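Re: [skernent-l] Fontes running order and the short cuts

9 replies | 4 shares

Kamonchanok Ruangrit wrote:

> Hi everyone, I've been rewatching Skernent on Fontes with my sister, who
> never saw it the first time, and we're confused. The service says there
> are 265 episodes. My old episode guide agrees with that number, but the
> order is different in the second season and a few of the episodes seem
> short to me. The one with the ferry strike used to have a long scene in
> the kitchen at the end, didn't it? With the grandmother and the radio?
> On Fontes it goes straight from the dock to the credits.
>
> Am I remembering a different episode? And does it matter which order we
> watch in? She's enjoying it a lot and I don't want to spoil the Corner
> episodes for her by getting them backward.
>
> Kamonchanok

Kamonchanok, you are remembering the right episode, and I'm so glad you asked, I've been waiting years for someone to bring up the kitchen scene! It was there. I have it on an old tape my aunt made off the air, with half a furniture commercial stuck on the front. The grandmother turns the radio up, then down, then off, and you hear the horn from the dock, and only then do the credits start. It runs close to two minutes with no dialogue at all. For my money it's the best thing in the whole second season.

What Fontes has is the afternoon repeat version. When the show first went out it filled a full hour slot at night. A few years later it was sold for afternoon repeats in a shorter slot, and somebody went through the early seasons and trimmed each episode to fit. Most of the trims are harmless (a car pulling up, somebody walking down a hall). But whoever did the ferry strike one must have looked at the clock, looked at the ending and simply lopped it off. The later seasons were made shorter to begin with, so nothing is missing from those as far as I've been able to tell.

I've compared 26 episodes against my tapes so far, all from seasons one and two, and every one of them has lost something. The worst hit after the ferry strike:

"The Long Table" - the whole first conversation between Asel and the priest is gone. When he says "as I told you" later on, it makes no sense, he hasn't told her anything.

"Low Water" - loses the song. I suspect that one is a music rights problem and not the slot, as the cut is right on the first note.

"A Coat for Winter" - missing the bit where Asel counts the money twice. It's short but you need it for the season finale.

Asel is played so quietly in those early episodes that the trims hurt her more than anybody. Half of what she does is wait for people to finish talking. Take out the waiting and she comes across as rude! My brother-in-law watched the first season on Fontes and couldn't see why we all love her, so I sat him down with the tape of "The Long Table" and he was hooked before the soup course.
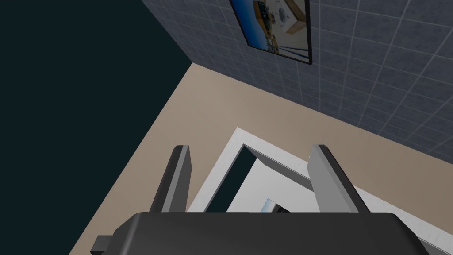 Simulated view with a gripper up front.

Now, the order. Here is where I get excited, so bear with me. The number 265 is right, and it's the same 265 in your guide and on Fontes, only shuffled. Your guide follows the order they were shown. Fontes follows the production numbers, meaning the order they were shot. For most of the run those are the same thing, but in season two they shot all the outdoor material in August, when the harbor set was available, and moved those episodes around for broadcast. So on Fontes you get the regatta before anyone has mentioned a boat, and Asel's arm is in a sling one week before she falls off the ladder.

For your sister I would go with your guide for all of season two and then just let Fontes play from season three on. There is one swap in season six, the two Easter episodes, and I've watched them both ways and can't see that it makes any difference.

The Corner episodes are the exception, so it's good you stopped to check. For anyone newer to the list: Corner is the cafe across from the harbor office, and there are 4 episodes set entirely inside it, one each in seasons two, four, seven and nine. Same room, nearly the same camera positions, everything in real time. They were written as a set by the same writer and each one picks up a line of dialogue left hanging in the one before. In the first one a man at the window table asks the waitress something and she walks off without answering. You get her answer in season nine. I yelled so loudly my neighbor knocked on the wall.

As long as your sister sees them in that sequence she'll be fine, and Fontes does have them in sequence. What it gets wrong is the placing of the first one, which it puts ahead of the ferry strike. It needs to come after. The cafe is half empty in that episode and everybody is a little short with each other, and if you haven't seen the strike it just looks like an odd day. If you have seen it, you know exactly who has stopped speaking to whom and why the waitress puts the second cup away.

I did write to Fontes about the missing scenes - twice - and got a friendly reply the second time saying they show the version they were supplied with. Fair enough, I suppose. I've asked who supplied it and will post here if I hear anything. It would help if a few more people wrote in. Mention the ferry strike ending by name, it's the easiest one for somebody at a desk to check.

Meanwhile, if anyone has home recordings from season three, please get in touch! Mine has a gap in the middle where my aunt went on vacation and the machine ate the tape. I'm putting the comparison list together as a plain text file, one line per trim, with the minute it falls at, and I'll send it to the list when season two is finished. Seven episodes to go on that.

Kamonchanok, please tell us what your sister thinks of the waitress. And don't let her read the back of the season nine box, it gives away the answer in the second sentence.

Happy watching,
Your list archivist

Recent threads on skernent-l

- Who sang the theme in season one?
- Season nine box: spoilers on the back cover
- The priest's accent, again
- Tape transfer tips wanted
- Favorite Corner episode (vote inside)
- Subtitles out of step on Fontes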